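Refinishing a wide wooden tabletop, oil or poly?

Started by gumleaf_shed
Posted in Timber and Finishing, October

I've got a wide timber table with a lot of grain in it, medium brown, and I need to settle on a finish. It's a work table and lives against a white wall. I bought a tin of Firia hard wax oil but a mate swears by Senach water-based poly. I don't want to change the colour much. Grain photo first.

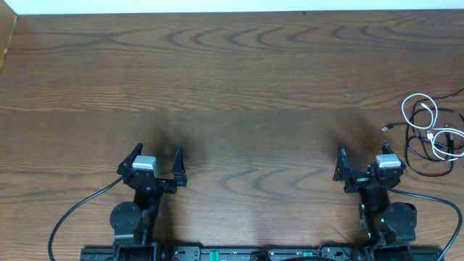
Do I need to sand right back to bare wood before oiling?
If there's any old varnish on it, you do. Oil has to soak into the wood and it can't get through a film. If it was only ever oiled, a light sand and a wipe down is enough.

dovetail_dan wrote:
Agree with that. Do the drop of water test first. If it beads up and sits there, you've probably still got a sealer on. I'd go the Firia. Two coats, wipe off the excess after 30 minutes, leave it overnight between coats.

rusty_plane wrote:
I'd go the poly. Oil is fine on a coffee table, but on a work table it marks every time you drag something metal across it. I did my bench in Senach and it's hardly scratched.

dovetail_dan wrote:
It marks, but you can fix an oiled top in ten minutes with a pad. When poly gets a deep scratch you end up sanding the whole thing.

rusty_plane wrote:
Depends how often you scratch it. I've had one bad one.

gumleaf_shed wrote:
Did the water test near the front edge and it soaked in, so I don't think there's varnish there. Haven't tried the back near the wall yet. The darker lines run mostly across the top and I don't want to lose them under anything cloudy. Another one showing the lighter bands.

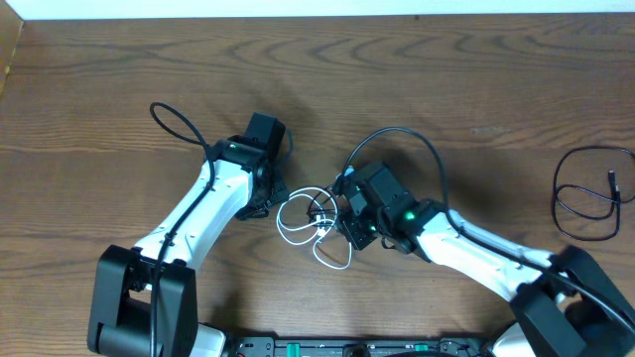 Try the back before you open the tin, says marri_block. I had a top that soaked up water at the front and beaded at the back, where the old finish hadn't worn off. The oil went on patchy and I had to start over. As for cloudy, the water-based stuff only did that to me when I put it on too thick.

rusty_plane wrote:
Same here. Thin coats and a decent brush.

gumleaf_shed wrote:
OK, will test the back tonight. What grit do people stop at? The Firia tin says 120 and the bloke at Rathore Timber said 240.

dovetail_dan wrote:
Go with the tin. If you sand too fine the oil doesn't take as well. Always along the grain, and vacuum it before you wipe it.

marri_block wrote:
I stop at 150 and haven't had a problem. And lay the oily rags out flat outside to dry, don't leave them in a heap. They can catch fire.

gumleaf_shed wrote:
Good to know about the rags. Leaning towards oil. Will post again once the second coat's on.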